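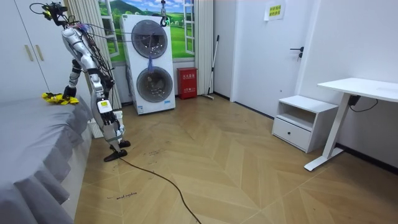
A robot beside the bed, one hand on a yellow cloth.

Your questions about the Metwood anger management course

Hi, I'm Vimala Naidu and I run the Metwood course out of our rooms in Clunier. I get asked the same things on the phone most days, so I've put my answers in one place. Updated 2/26/26.

Do I need a court order to come?
No. Plenty of people come because a magistrate or a solicitor told them to, and plenty more come because their partner did (or because they've scared themselves a bit). You all sit in the same room and I don't announce who's who.

How long is it?
25 hours all up, spread over evening sessions. You can't squash it into one weekend, sorry! I've been asked very nicely and the answer's still no. People need the gap to go home and try things.

What does it cost?
$394, and that includes your workbook and the certificate. You can pay in 2 lots if that's easier, half when you book and half before the fourth session. If you're on a concession card, ring me before you book and we'll sort something out.

Will the court accept the certificate?
Usually, but please check first. Every court and every order is worded differently and I'd hate for you to finish the lot and find out you needed something else. Send me a copy of your order, or get your solicitor to, and I'll tell you whether what we offer matches it. I'm not a lawyer, so anything about your actual case has to go back to them.

What if I miss a session?
Text me before it starts. You can make up one missed session with the next group. Miss more than that and you'll need to start again, and if you're here on an order I have to let your case worker know. I don't enjoy that phone call any more than you do.

Can I do it online?
Partly. Jeanine Schouten runs a video group for people who live too far out, mainly Tundon and the farms past it. Your camera has to be on and you need to be somewhere private, not in the ute with the kids in the back.

Do I have to talk?
A bit. You'll do a short check-in each week and some work in pairs. I won't make you tell your whole story to strangers on the first night. Most people are quiet to begin with and then I can't get them out the door at nine o'clock!

Is it confidential?
What you say in group stays in group, with the usual limits: if I think someone's at risk of being hurt, I have to act on it. If you've been referred, I report attendance and whether you completed the course. I go through all of this with you at intake, and you'll get it in writing too.

Can my partner come along?
Not to the group. If there's a protection order in place, please tell me when you book so I can make sure you're not both turning up to the building on the same night.

When's the next one?
The current group is full. The July group is open for bookings now, and I keep a waiting list in case somebody drops out earlier.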